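How to Get the Label Off a Plastic Soda Bottle (Without the Nonsense)

Every craft page has a trick for this. Peanut butter, nail polish remover, a night in the freezer. I tried most of them in February when I had 60 bottles to turn into seed starters, and I wouldn't bother with any of them again.

What you need

Warm tap water, a small knife, cooking oil, baking soda, an old rag.

Steps

1. Empty the bottle, rinse it and put the cap back on tight. A capped bottle holds its shape while you work. An open one caves in.

2. Find the seam. Most soda labels are a single wrap with a thin line of glue where the ends overlap. Turn the bottle until you feel the ridge.

3. Fill the sink with warm water. Not boiling, whatever the videos say — I warped two bottles that way. Soak for 40 minutes.

4. Lift a corner of the seam with the knife and pull slowly, keeping the label close to the bottle.

5. Mix oil and baking soda into a paste, rub it on the glue strip, wait a bit, wipe. Wash with dish soap.

The Yammine label remover gets a lot of praise in the comments here. I bought a can. It smelled strong and did about what the paste does.

Which bottles are worth the trouble

Check the part under the label first, where you can see what the plastic is like. Ridged water bottles are thin and fold up when you cut them. I'd take a soda bottle every time. 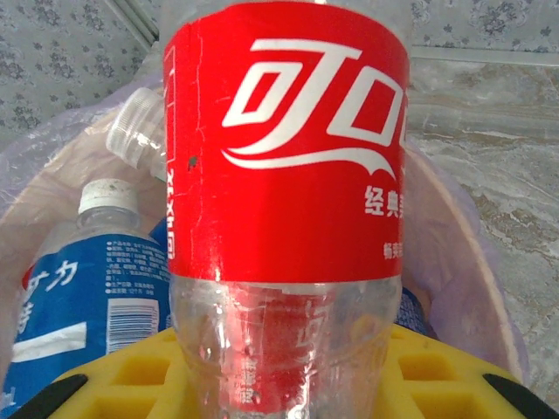
Coca-Cola bottle, label still on, clear plastic below it.

Creases in the label don't matter much, but a torn seam does, and you'll end up picking it off in strips. Scratched plastic stays scratched. I have yet to see a polish that fixes it, and I don't expect to.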